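Brikside Building Users — minutes, July 2025

2 min read

Present: Kenza Zaki (chair), reps from Drirkon and Nutton, front desk. Apologies from Antal.

1. Minutes of the June meeting
Agreed with no changes.

2. Keys
The front desk reported that spare keys are still kept on split rings looped into one another. Finding a single key can take up to 5 minutes.

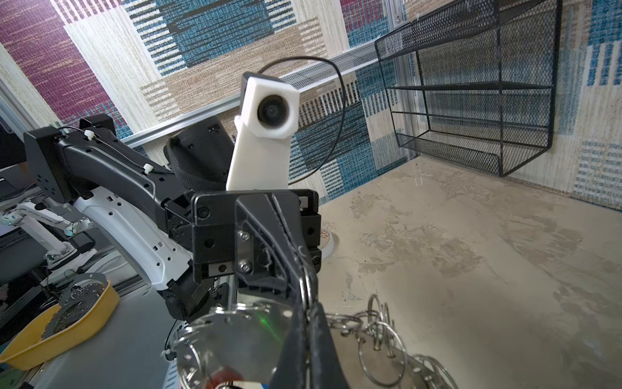 Nutton asked if each floor could have its own ring. Agreed. Drirkon asked for store room keys to stay apart from the rest — the chair will check this against the lease.

Tags were discussed at length. Red and yellow are both in use, and the reps did not agree on what the colors stand for. It was decided that color will mean the floor and the label will carry the room number. Tags with no label go back to the desk.

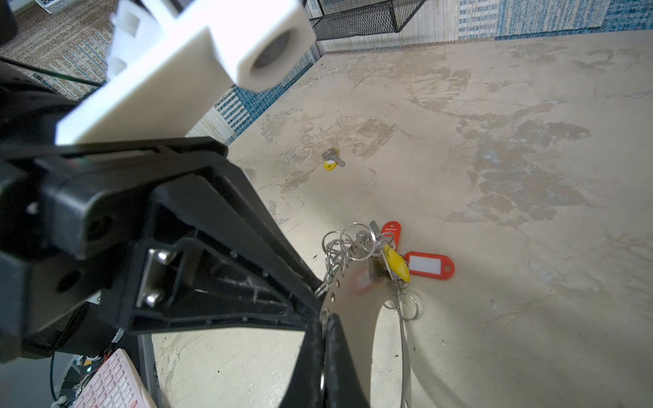
Page last changed: July 9, 10:40 a.m., by K. Zaki

Cost of new tags and a wall cabinet with 80 hooks was given as $1,280. Nutton thought this was high. A second quote will be sought before anything is ordered.

Action: front desk to write up a key list. Kenza Zaki to get the second quote.
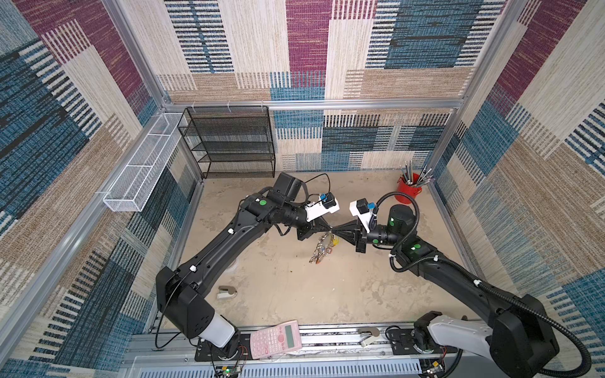

Item 2: spare keys and tags, still on one bundle

3. Side door
Closer is still slow. Antal to be asked for a repair date.

4. Any other business
Bike rack carried over. Meeting closed after 30 minutes.

0 comments · 5 shares

This site uses cookies. Accept | Settings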